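The Coman Settlement
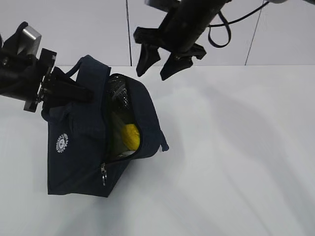 The statement was to go out at 18:00 on Sunday, and it ran to 71 words. The agency in Skelthorpe had cut it down from 300. Neither party was quoted. The film they had made together, Istetti, was due in cinemas in August, and the studio's contract allowed no announcement within ten days of the premiere.

I checked the clauses. The house at Grotau went to her, with its contents. He kept the production company, Coman, and its debts. The dog was covered by a separate schedule - alternate months, travel costs shared.

At 17:40 his side asked for one change. They wanted "amicably" taken out. Her side replied at 17:52 and agreed, on condition that "mutual" went as well. I made both deletions, corrected a comma and sent the file.

By 18:04 it had been shared up to 2000 times. The first headline gave the wrong house. I drafted a correction, logged it and put it in the queue behind the trailer.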